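From: Régis Delaunay
To: glaze-tech list
Subject: Re: Crazing on cone 6 liner after clay body change

Hannelore Vogler wrote:
> We moved from the Munda stoneware to the Tlapale white body in
> September and kept the same liner glaze. Pieces come out clean and
> craze within two weeks on the shelf. Same kiln, same schedule, same
> thickness as far as I can tell. Drurkthorpe told me to fire a cone
> higher. Before I do that to a full load, has anyone fixed this by
> changing the glaze alone? Also, does the pale pink version behave
> any differently from the clear?

Hannelore,

I would leave the firing alone for now. Going up a cone on that body may close up some porosity, but it will also take your stain colors with it, and it does nothing for a glaze whose expansion is too high to begin with. Crazing that shows up after two weeks usually has two parts: a glaze already under slight tension, and a body that takes up moisture and swells. You can test the two separately.

For the body, weigh five unglazed bars straight from the kiln, boil them for two hours, leave them in the water overnight, wipe and weigh again. Anything over two percent absorption and I would stop using it for tableware at your cone, whatever the glaze does.

For the glaze, mix a line blend in 1,000 gram dry batches. Keep the first as it is. In the others, replace part of the soda feldspar with a low-expansion frit and add silica in steps of 4 percent. Magnesia in place of some of the soda will bring expansion down faster than silica will, but too much turns the surface satin, and a liner should stay glossy. Sieve all of them the same way and bring them to the same specific gravity before you dip, or you will be comparing thickness. 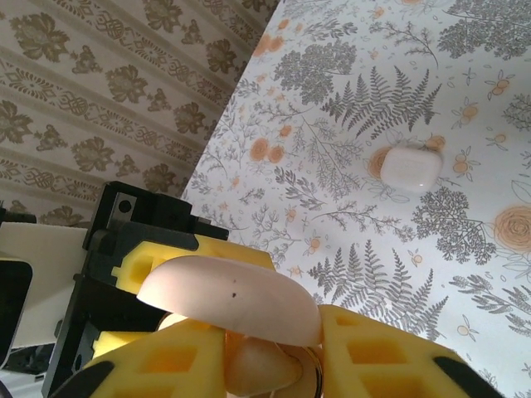 Pale pink piece with a smooth, rounded surface and a strong highlight.

On the pink: at the usual stain loading I have seen no difference in fit against the clear. Pale colors do hide fine craze lines very well, though. Rub diluted ink over the surface and wipe it off before you call a pink tile good. Chrome-tin pinks also want calcium in the base and no zinc, so check that whatever frit you pick is zinc-free – otherwise the color goes gray or brown and you will be chasing a second problem.

To speed up the shelf test, put the tiles in boiling water for three minutes, then ice water for three, and repeat until something gives. My own liner, batch 878 in the notebook, went five rounds and has held since. It is high in boron, so it may not suit your slow cooling.

Drerusico sells the frit in small bags and also in 2,000 gram tubs. Get the small bag until you know which blend you want.

Can you post the recipe with the feldspar by name? "Soda spar" covers a lot of ground, and I would like to run the numbers before suggesting a starting point. The cooling rate from peak down to red heat would help too.

Régis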